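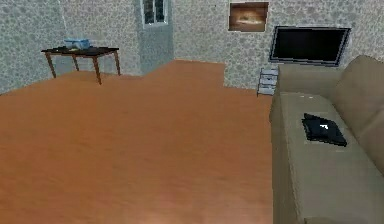

Jastton Women's Baseball League and its players have agreed on a new 2-year contract covering all 170 players, the league announced on 12 Sep 2026.

The deal brings a 20 percent raise in game pay and a 60-game season starting in March – the longest schedule the league has ever played!

"Our players asked for more baseball and better pay, and I'm thrilled we can give them both," said league president Fereshteh Mazandarani.

Players' association director Donal Coughlan said members voted strongly in favor. "They can't wait for spring," he said.

Team schedules will be released this winter.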